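Ticket 1333
Product: Traster inventory sync
Site: Istisari kitchen supply, back office
Opened: February 19, 2022
Status: waiting on customer

Customer says stock counts stop updating after lunch. Orders still come in, counts dont move. Started after the Raravix update.

Checked the sync log. Last good run 11:52, then "token expired" every 30 minutes. Logged out and back in, worked for 2 runs, died again.

Cleared the cache. No change.

Compared clocks. Server fine, office PC is 4 minutes fast. Fixed the clock, turned on auto time. One good run, then same error. So clock not the whole story.

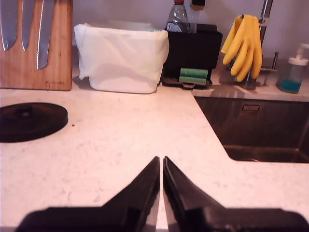
Found a second login using the same key. Old Tuhiwai tablet, set up in July, never removed. Each time it signs in it kicks the office PC off. Customer thought it was wiped.

Removed tablet from the device list. Made a new key, pasted into Traster settings. First try failed, extra space at the end of the key. Retyped, ok.

Ran sync by hand, counts moved. Next 2 scheduled runs also clean.

Still open: three lids and a saucepan show negative stock. Probaly from the hours it was down. Asked customer to do a recount and send the sheet. Do NOT hit "rebuild all", it wipes the notes field.

Will check log again tomorow am.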